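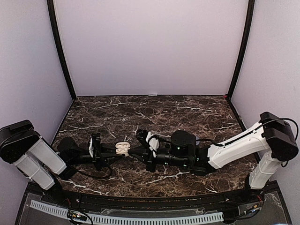 机器人怎样学会打开耳机盒

打开一个耳机充电盒，你大概不用想。一只手捏住盒身，另一只手的拇指往上一推，盖子就开了。你的眼睛甚至可以看着别的地方。

对机器人来说，事情要麻烦得多。盒子很小，表面又圆又滑，夹得太轻会溜走，夹得太重会被挤飞。盖子和盒身之间只有一条细缝，手指要对准那条缝才推得动。如果用两只机械臂来做，它们还得互相配合：一只稳住盒子，另一只去推盖子。谁先动、谁后动、各用多大的力气，都有讲究。

Celto实验室的研究员阿克塞尔·柯克加德（Aksel Kirkegaard）和同事们研究的就是这个问题。他们给左边的机械臂取名叫Rewi，给右边的取名叫Jeva。下面说说它们是怎样学习的。

老办法：把每一步都写下来

工厂里的很多机器人靠程序干活。工程师把每一步写得清清楚楚：向前移动多少，向下移动多少，合上夹爪，再抬起来。机器人照着做，做一万遍也不会嫌烦。

这个办法有一个条件，东西每次都要放在同一个位置。汽车工厂的传送带可以做到这一点，零件总是在该在的地方。可是家里的桌子上，耳机盒今天在左边，明天在右边，有时正着放，有时歪着放。要把所有情况都写进程序里，程序会长得写不完。

新办法：看人做，跟着学

另一种办法叫“模仿学习”。你学写毛笔字的时候，老师有时会握着你的手写一遍，让你感觉到哪里要用力，哪里要提笔。模仿学习和这个有点像。

研究人员用一套操纵杆来带动机械臂。人的手往哪里动，机械臂就往哪里动；人的手指一捏，夹爪也跟着合上。人就这样操纵着机械臂，把打开耳机盒的动作从头到尾做一遍。这样的一遍叫作一次“示范”。

每次示范的时候，电脑会记下两样东西。一样是摄像头看到的画面，另一样是机械臂每个关节转到了什么角度。关节就是机械臂上能弯、能转的地方，相当于你的肩膀、手肘和手腕。

画面和角度要一对一对地存起来。这样电脑就知道，看到某个样子的时候，人让机械臂做了什么动作。

柯克加德的小组一共记录了105次示范。每次开始之前，他们都把盒子换一个地方，或者转一个方向。如果盒子总放在同一个点上，机器人就只会在那个点上开盒子，挪开一点点就不会了。

电脑怎样“练习”

示范录完以后，轮到电脑练习。它用的是一种叫“神经网络”的程序。这种程序里有许许多多可以调节的数字，你可以把它们想成许许多多的小旋钮。

练习的过程是这样的：

电脑先拿出示范里的一张画面，猜一猜机械臂接下来该怎么动。

然后，它把自己猜的动作和人当时做的动作比一比，看差了多少。

差得多，就把小旋钮多拧一点；差得少，就少拧一点。

再换一张画面，重新猜。

一开始，电脑猜得乱七八糟。练习很多很多遍以后，它猜的动作和人的动作越来越接近。练习的时候机械臂是不用动的，全部工作都在电脑里进行。

Celto的小组给他们的程序取名叫Zondlow。Zondlow有一个特别的地方：它每次会猜接下来的一小串动作。你可以想一想过马路。如果每走一步都停下来重新考虑下一步，你会走得一顿一顿的，很不顺。一次想好几步，走起来就连贯了。机械臂也一样，一次猜一串动作，抖动会少很多。

为什么要两只手一起学

你可能会问：能不能让Rewi学一半，让Jeva学另一半，再把它们放到一起？

研究小组试过。两个程序各管各的一只机械臂，互相不知道对方在做什么。结果常常是，Rewi还没把盒子稳住，Jeva就去推盖子了，盒子被推得在桌上转圈。

后来他们改成由一个程序同时管两只机械臂。程序看得到两边的关节角度，也就知道另一只手准备好了没有。没准备好，就先等一等。等待也是从示范里学来的，因为人操纵的时候也会等。

你可以在家里做一个小实验。找一个带旋盖的塑料空瓶，请一位朋友用一只手握住瓶身，你用一只手拧瓶盖。先睁着眼睛做，再两个人都闭上眼睛、不说话做一次。第二次多半会慢一些，因为你不知道对方什么时候握紧了。

考试的时候

练习结束以后要考试。考试时没有人操纵，机械臂自己动。盒子放的位置也是新的，和示范时的位置不一样。

小组让机器人试了33次，成功率将近91%。怎样才算成功，他们事先就写好了：盖子要完全打开，盒子不能掉到桌子外面，人也不能帮忙。盖子只开了一条缝，算失败。

把规则提前写好很重要。如果做完了再定规则，人很容易想：“差一点点，就算它成功吧。”那样得到的数字就不可靠了。你在学校做科学实验的时候，也可以先把规则写在本子上。

失败的那几次，小组也仔细看了录像。有的是盒子放得太歪，夹爪捏到了圆角，一用力就滑开了。有的是夹爪挡住了摄像头，程序看不清盖子的缝在哪里。柯克加德说，失败的录像他看得比成功的多，因为里面写着下一步该改什么。

它还不会做什么

Rewi和Jeva学会了打开一种耳机盒。换成一个眼镜盒，它们就不会了，要重新示范，重新练习。你学会开一种盒子以后，看到另一种盒子，多半能自己琢磨出来。这种本领叫作“举一反三”，科学家叫它“泛化”。怎样让机器人学得更会举一反三，现在有很多人在研究。

它们也不知道耳机是什么，更不知道有人想听音乐。程序只知道，看到这样的画面，应该做那样的动作。

还有一件事机器人现在做得不如你：用皮肤去感觉。你捏东西的时候，指尖能感觉到它在往下滑，马上会捏紧一点。Rewi和Jeva主要靠摄像头，它们的夹爪上没有这种感觉。研究小组打算在夹爪的指尖上装一种能感觉压力的薄片，再做一遍同样的考试，看看结果会不会变好。

几个词的意思

机械臂：像手臂一样能弯能转的机器，由电机带动。

夹爪：装在机械臂末端、用来夹东西的部分。

关节：机械臂上可以转动的地方。

示范：人操纵机器人完整地做一遍，同时由电脑记录下来。

神经网络：一种可以通过练习慢慢调整自己的电脑程序。

泛化：把学到的本领用到没见过的情况里。

想一想，试一试

戴上一副厚厚的棉手套，再去打开一个小盒子。哪一步变难了？你是靠眼睛还是靠手指发现盖子已经开了的？

请家里人当“机器人”，你来当“程序员”，只用说话的办法教他打开铅笔盒。他只能照你说的做，一个字也不能多想。试过以后，把你漏说的步骤写下来。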